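Section 7. Storing and Checking Loose Blocks in the Gray Bin

This section applies to all Nokska block sets kept in the Konora activity room. Staff should read it in full before the first use of a set and again whenever a bin is replaced.

7.1 Preparing the bin

1. Place the bin on a level tabletop with the low front wall facing the user and the tall panel at the rear.
2. Wipe the floor of the bin with a dry cloth. Do not use scouring pads.
3. Run a finger along the seam at the foot of the sloping panel. The silver strip must lie against the seam along its full length. Wrinkles in the strip are acceptable. Lifted edges are not.

Note: Scratches, streaks and gray wear on the sloping panel are normal in a bin that has been in service and do not require replacement.

7.2 Adding the blocks

4. Sort the blocks by color and length before they go into the bin.
5. Lower the blocks by hand onto the floor of the bin. Do not pour them down the slope.
6. Leave the blocks in a single layer. They do not need to be lined up, and they may rest against the walls.

Caution: Do not load any bin beyond 40 blocks. Overfilled bins must not be lifted by one person.

7.3 Checking the contents

7. Look over the floor of the bin from directly above. Red and green blocks should both be easy to pick out against the gray.
8. Check the spaces between blocks for small parts, such as nuts or washers, that do not belong to the set.
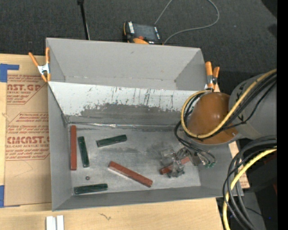
9. Remove any such part and place it in the Lernik parts tray. Do not return it to a shelf or drawer until its origin is known.
10. Record the check on the bin card and initial it.

Note: Bins are withdrawn for inspection after 100 recorded checks. Send the card with the bin to Samah Benkirane, Madigan Building, Room 2. Replacement cards are issued each November.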